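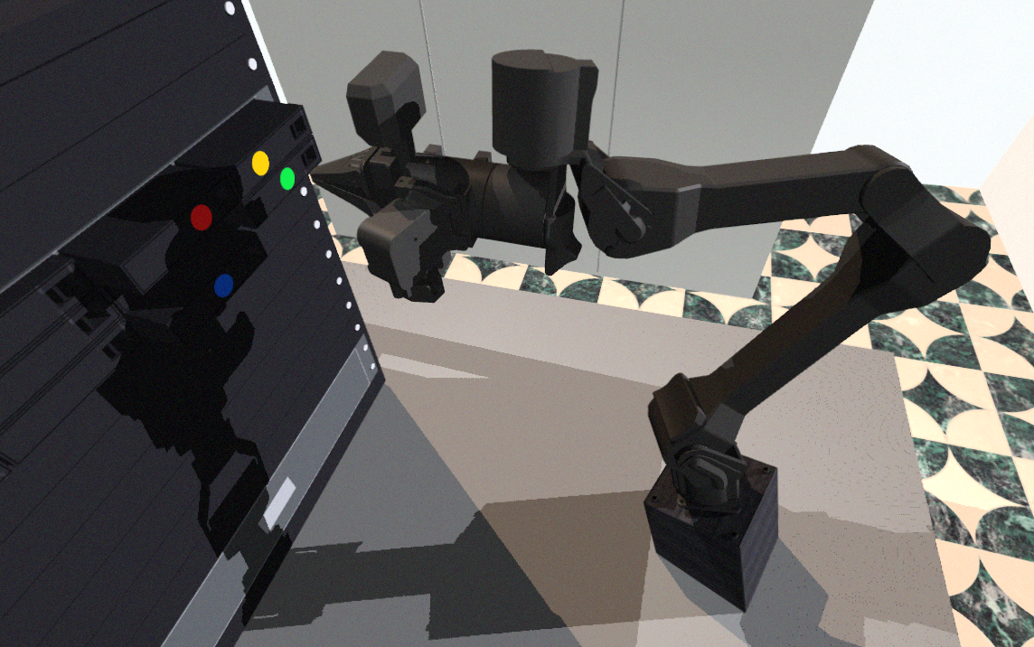

How often should a house with three generations in it be checked for safety?

Twice a year is enough for most families, and one more time when a baby is born or a grandparent moves in.

Home Family Life Elders Children Checklists Contact
Search this site Enter keyword Go
Print this page E-mail to a friend

Shared Home Safety Checklist, with comments
Household: Furnival, Mirnden
Checked by: Declan Catterall
Date of check: Sunday, March 26, 2023

Mark each line OK, REPAIR or TALK. The word TALK means that the thing is not broken, but the family must agree on it together.

ENTRANCE AND STAIRS

1. Handrail on both sides of the stairs. REPAIR
Left side is firm. Right side moves at the top when an adult leans on it. The grandfather uses the right side going down.

2. Shoes kept off the steps. TALK
Eleven people in a house have many shoes, I understand this. But the lowest step must stay free. Mrs. Shirley Furnival has agreed to speak to the grandchildren.

3. Light switch at top and bottom. OK

KITCHEN

4. Pan handles turned to the back. OK

5. Only one cook responsible for the stove at a time. TALK
Two sisters-in-law cook in the same hour, and each one believed the other had turned off the gas. I advise that the person who lights the burner also turns it off, also when she is called to the door.

6. Smoke alarm tested. REPAIR
No sound. Battery was missing. Put in a new one the same day, please.

7. Knives out of reach of small children. OK
The high drawer is a good choice.

BATHROOMS

8. Hot water temperature. REPAIR
Measured 62 degrees Celsius at the tap. Too hot for an old person or a child. Ask the plumber for a mixing valve.

9. Grab bar beside the toilet, ground floor. OK
Height is 900 mm from the floor. The grandmother tried it and finds it a little high, so ask her again in August.

10. Door lock can be opened from outside. OK

BEDROOMS

11. Medicines of the elders locked away. TALK
They are in a cookie tin beside the bed. The grandmother does not want a lock — she says she is not a guest in her own house. A shelf the children cannot reach may be acceptable for her.

12. Space between beds for walking at night. OK

13. Heater away from curtains. REPAIR
Too near in the room of the cousins. Move it to the other wall.

GENERAL

14. Every adult knows where the main water valve is. TALK
Only the eldest son knows, and he travels for work. Show it to all the others.

15. Emergency numbers on paper, in large letters. OK
Beside the telephone, in two languages.

Next check: August. Lines 1, 6, 8 and 13 are to be repaired before then, line 6 today.

Print this page E-mail to a friend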